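Plesis Workshop Notes

Two grippers, one arm, and a bowl of rice

By Atieno Odera

In August I promised in these pages that we would compare the two parallel grippers before the end of the year, and several readers wrote to ask if I had forgotten. I had not forgotten. The second gripper came late from the supplier, then its cable had the wrong connector, and then the people in the Castham office needed the arm for their own demonstration. So the comparison began only this month, and what follows is a first report and not a final one.

The question is simple. We have an arm that works well, and we have to choose one gripper that will stay on it all of next year. Changing grippers costs us half a day each time, because after every change we must measure the tool center point again and teach the rest positions again. I would like to do this one last time and then leave it alone.

The first candidate we call Godoy, after the project that paid for it. It has short, hard fingers with thin rubber pads, and it closes fast. The second one we call Sukum. Its fingers are longer and a little soft at the ends, and it closes slowly, with a small pause before the full force comes. Both are driven by the same controller and both get the same commands, so the difference should come from the hardware.

I chose kitchen and table objects for the test. Earlier we used wooden blocks, and with wooden blocks every gripper looks good. A bowl is much harder. The wall is curved, the rim is thin, and if the bowl is held on one side only, its own weight wants to turn it. When there is something inside, the weight can also move during the lift. For the filled tests we weigh out 200 grams of rice each time.

The procedure is like this. The arm starts from the rest position, goes to the bowl, closes on the wall, lifts, waits, and puts the bowl down again at a second place on the desk. We write down if the bowl was lifted, how much it tilted, and how much rice we had to sweep up. The other objects stay on the desk during the run. I wanted the arm to work in a normal, crowded place, where there is glass to be careful with and not much free room for the fingers. 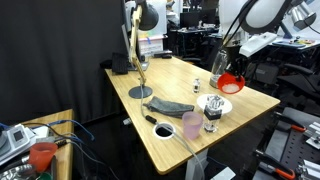
Issue 41

The tilt is the thing I want to speak about most. With a one-sided grip on the rim, the bowl almost never stays level, and I first believed that this was the fault of the gripper. Now I believe it is mostly the fault of where we grip. If the fingers come down too close to the top of the wall, the bowl turns between the pads. If they come down deeper, it turns less, but then one finger goes into the rice, and with the longer Sukum fingers this happens often. We had grains stuck in the soft finger ends, and they must be cleaned out with a brush before the next run.

Godoy holds the rim more strongly. When it has the bowl, it has it, and I did not see the bowl slip down between the pads in any run so far. But it closes so fast that the bowl gets a small push before the second finger arrives, and the rice jumps. An empty bowl does not mind this. A full one leaves rice on the desk. We reduced the closing speed to about half, and then it became much better, although the controller now gives a warning at the start of every program that we have not yet understood.

Sukum is gentle and I like to watch it work. It takes a clear bottle or a plastic cup without pressing it out of shape, and Godoy cannot do the same unless we set a force limit by hand for each object. Its weak point is heavy things with a smooth side. A full glass shaker slid down slowly while the arm was waiting, and I had to stop the program with my hand under it.

One word about the glass pieces in general. The position of clear objects comes from the camera, and our camera sees them badly, especially when the desk lamp is on and there is a bright spot on the side. For the shaker and the grinder we type in the positions ourselves. Please do not take our numbers for glass as a result for the whole system, because they are only about the fingers. The bowl is found without help.

About cables: we lost one full morning to a loop of cable on the upper part of the arm, which pulled tight when the wrist turned the long way around. The gripper opened a little each time, and we looked for the error in the software. If you are trying something similar at home or at work, turn the wrist slowly to both ends of its range by hand before the first run and watch the cable the whole time. It takes a few minutes.

Some of you asked about price. The grippers were not bought on the same terms, so I can give only what we paid. Godoy cost us 900 dollars with the finger set included. Sukum was 2000 dollars, and the spare finger ends come extra. We have already used one pair of them. I will not say that one is worth the money and the other is not until the long run is finished, but I think it is fair that you know this while you read the rest.

My opinion today, if I must give one, is that Godoy with the slower closing speed is the better choice for our bowls and bottles, and that Sukum would be better for a person who handles mostly light and thin plastic. A colleague in Castham does not agree with me. He says that I should try Sukum with harder finger ends before I decide, and he has offered to print a set. I accepted, so there will be a third column in the table.

The long run starts on Wednesday, October 22, 2025, and will repeat the same lift with both grippers until the pads show wear. Readers who are near the workshop are welcome to come in the afternoon and look. Please ring the bell at the side door, as the front one is locked after lunch. If you have an object that you think is difficult to grip, bring it with you, but no eggs please, we tried them already and the smell stayed in the pads.

The settings files for both grippers can be requested by writing to the workshop address. Please mention which controller version you have, because the older one reads the force values in a different unit.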